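Widero says we're getting fiber. I'll believe it when there's a guy with a shovel in my ditch.

I moved out past Munine four years ago, and the first thing the realtor told me was that high-speed internet was "on the way." The second was that the Trultmont exchange was being upgraded. I've seen no sign of either. What I do have is a phone line that gives me 3 megabits on a dry day and a dish on the roof that drops out whenever the wind picks up.

So when the Widero flyer showed up in September, I read all of it, including the gray print at the bottom. The headline speed is 200. The gray print says "up to." The monthly price looks fine until you get to the installation charge, which is $225 if your house sits close to the road and "quoted individually" if it doesn't. Mine doesn't. Neither does anybody else's out here, so who is that $225 price for? 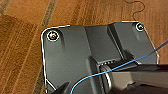
Dark gray on wood grain.

I called the number. The woman who answered was polite and could not tell me which roads were in the first phase. She could take a deposit, though. I asked what happens to the deposit if the line never gets built, and she said she'd have to get back to me. That was before lunch. It's now past nine at night and a good while later in the month.

The map on their website colors in everything from the Villa turnoff to the county line, my place included. It also colors in the reservoir.

Maybe I'm being unfair. Small companies do manage this kind of thing, and I'd switch tomorrow if the line worked. But I've been hearing "next year" for as long as I've lived here, and I'm not paying up front to hear it again. If you're on the Trultmont side and you've had a crew show up at your place, leave a comment and tell me what they charged you. It may take me a while to load it.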